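How to set up a bedside table in a spare room (without buying anything)

By Raquel Matos
April

Print this page | E-mail this page
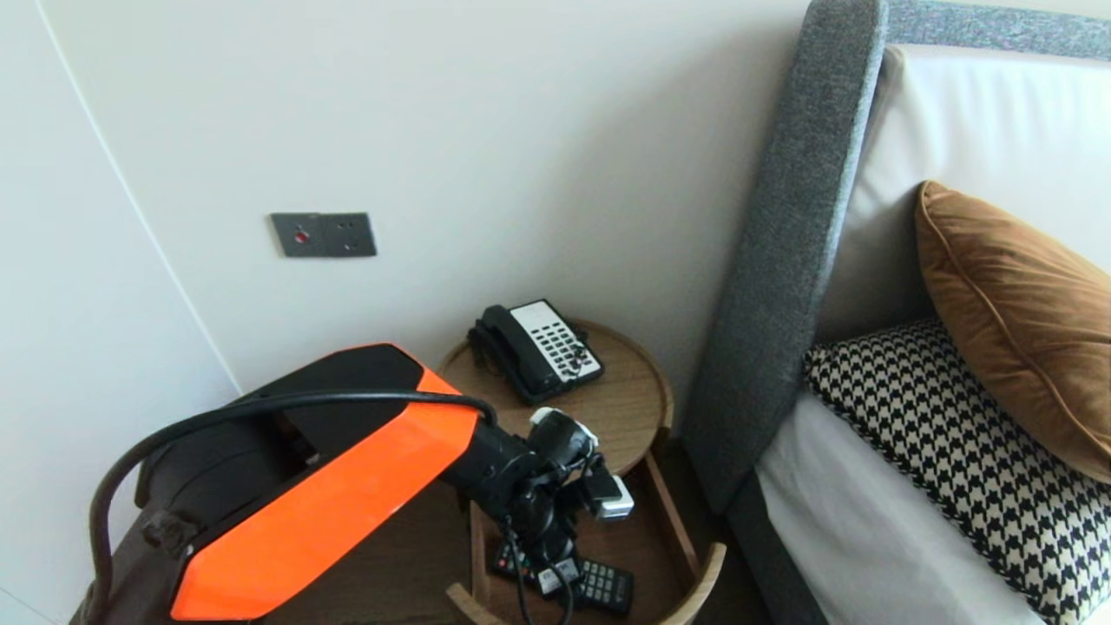

Most advice on bedside tables is written to sell you a bedside table. I have read a lot of it, and I remain unconvinced that a guest needs a tray, a carafe, a candle, a bud vase and a dish for rings. What a guest needs is somewhere to put a glass down in the dark. A small round table will do that perfectly well provided you are strict about what lives on top. A corded telephone takes up a fair share of a round top, so if you keep one there, everything else has to go lower down, and remotes are the first candidates. On the open shelf, behind the curved rail, they are still within reach and no longer competing with the glass.

You will need a damp cloth, a dry cloth, a couple of twist ties and 20 minutes. Ignore anyone who says it takes an afternoon.

1. Clear the lot

Take everything off, including whatever has worked its way to the back of the shelf. Wipe the top, then the shelf, then the inside of the rail, where the fluff collects. Use the cloth well wrung out on bare or oiled wood and dry it straight away. I was once talked into a tin of Zillix wood cream and could see no difference between the half I'd done and the half I hadn't.

2. Test the height

Lie on the bed, on the side your guest will use, and reach out with your eyes shut. If your hand lands on the top, or a little above it, leave things as they are. If you have to reach up, the table is too tall. Magazines give an ideal gap between mattress and table top, and they don't agree with each other.

3. Place the phone, if you are having one

Plenty of people will tell you a bedroom phone is pointless now. They may not have stayed in Plitthorpe, where my mobile works on one side of the landing only. Put the phone towards the back, with the keypad facing the pillow. Let the coiled cord drop behind the table and check that lifting the handset doesn't sweep it across the top. Tie up the spare length of the line cord near the skirting, but leave the coiled one alone, as it needs its stretch.

Then pick up the handset and listen for a dialling tone. Anayeli Montes kept a phone in her back bedroom for three years before a guest mentioned it was dead.

4. Sort out the remotes

Press the power button on each one. Any that controls nothing in the room goes out of the room. If you are left with two that look alike, put a strip of masking tape on the back of each and write TV or BOX on it. Lay them side by side with the buttons up. I have tried the felt caddies that hang off the mattress, and they slide down the moment anyone sits on the bed.

5. Leave the rest alone

You should have a clear patch big enough for a glass and a pair of spectacles. It will look unfinished and you will want to put a plant there. A book can go on the shelf if it fits flat.

A note on lamps: on a small top, a lamp and a phone are one thing too many. Fix a reading light to the wall or clip one to the headboard. Clip-on lights vary a good deal and the cheap ones droop, so try it with a heavy book before you trust it.

Check the table again after each visit. Chargers get left behind, and the remotes will be in the bed.

Contact us | © Carkedis Home Pages | Back to top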